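Brerkmont Diversion Program

The Brerkmont Diversion Program is a pretrial arrangement under which adults charged with certain minor offenses may have their cases dismissed after meeting a set of conditions. It is run by the Brerkmont municipal court together with the city prosecutor's office. A person who completes the program is not convicted, and no plea is entered on the court record.

Background

The program grew out of a proposal by Wilma Van Beek, then a city prosecutor, who argued that first-time shoplifting and minor property damage cases took up court time without much benefit to store owners or defendants. Her draft was limited to theft of goods worth less than $300. The limit was raised to $400 before the rules were adopted, and damage to property was added at the request of the public defender's office.

Eligibility

A defendant must be at least 18 and must have no convictions in the past 7 years. Charges involving violence, weapons or driving under the influence are excluded. The prosecutor makes the first decision on eligibility, and a defendant who is turned down may ask a judge to review that decision at the next scheduled hearing. The victim is notified of the application and may submit a written statement, but does not have the power to block it.

Procedure

An accepted defendant signs an agreement that waives the right to a speedy trial for the length of the program. The usual conditions are payment of restitution, a period of community service and one meeting with a case supervisor each month. The case stays open during this time - it is simply not set for trial. If the conditions are met, the prosecutor files a motion to dismiss.

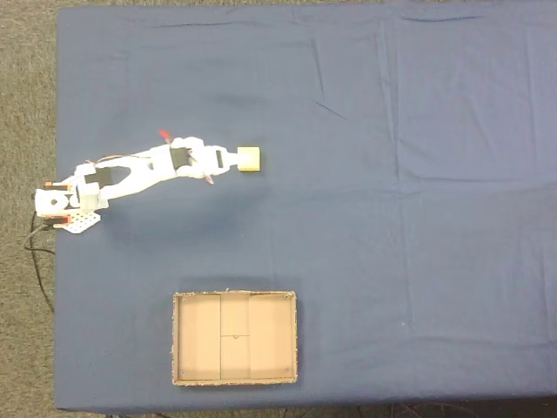
Restitution is set by agreement where possible and otherwise at a short hearing before a judge. The claimant must show the cost of repair or replacement by means of a receipt, an estimate or sworn testimony. Disputes most often concern equipment that has no ready resale price. In such cases the court looks to the cost of repair first and to replacement only if repair is not practical.

Notable case

In the Michiels matter, a defendant admitted damaging a display at a store operated by Altex. The parties agreed on the facts but not on the amount. The company sought $825, which included staff time spent on cleaning. Judge Ineke Hendriks allowed the repair costs and refused the rest, holding that ordinary wages would have been paid in any event. The ruling is still cited in local restitution hearings.

Records

Dismissal does not by itself seal the arrest record. A separate petition must be filed with the clerk, and the prosecutor has the right to object. Applications are handled through the court's electronic filing system, known as Sonia, or on paper at the clerk's window.

See also
Deferred sentencing
Restitution
Sealing of records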